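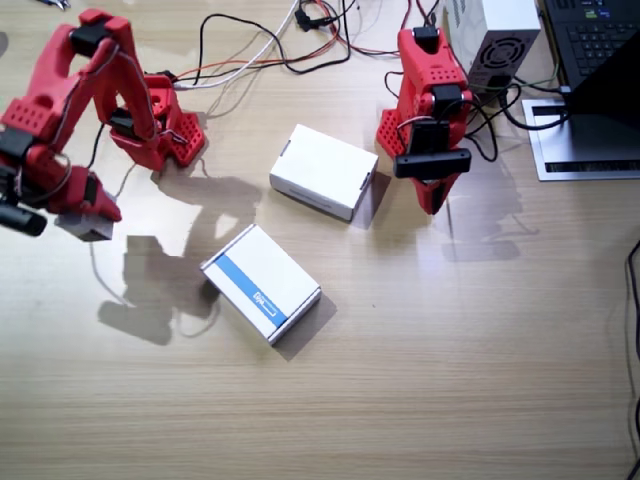
Clusilport, May

**Small white boxes — keep, flatten or reuse?**
posted by Soledad Cortés

Hi all! I sell beeswax lip balm at the Monday market and I've ended up with a heap of little white cardboard boxes. Two kinds, both on the table there. The plain one has the little tabbed cutouts at the corners of the lid, and the other has a blue stripe running diagonally across the top with some small white lettering in it.

I'd love to use them for mail orders, but the stripe isn't my colour at all (my labels are mustard). Can I cover it neatly? And do the tabbed lids stay shut in the post, or do I need tape? I've got 62 orders to get out and I'd rather not buy new boxes if I can help it.

---

**Weronika Gajewski**

I've posted soap in boxes like that for years! Tape them. Tabs are fine on a shelf but they pop open the minute somebody drops a parcel on top. One strip of paper tape across the short side is plenty, and then the whole thing can go in the recycling.

For the stripe, try a belly band — a strip of kraft paper wrapped right around the box and glued underneath. Cut it a good bit wider than the stripe, and if it runs on an angle like yours you'll probably need to cover most of the top. I bought a roll of kraft from Dekoddale two Christmases ago and I'm still going. Do a test one first, my glue stick made the paper go wrinkly and I had to switch to double-sided.

---

**Tiburcio Hinojosa**

just put a big sticker on it

---

**Grażyna Kurek**

Agree with Weronika on the tape. I'd also save the plain ones for the mail and use the striped ones at the stall, where you can stand them open and people only see what's inside. Put a bit of shredded paper in the bottom so the tins don't rattle. If you still have leftovers, they're great for sorting buttons, and I'd happily take some off your hands!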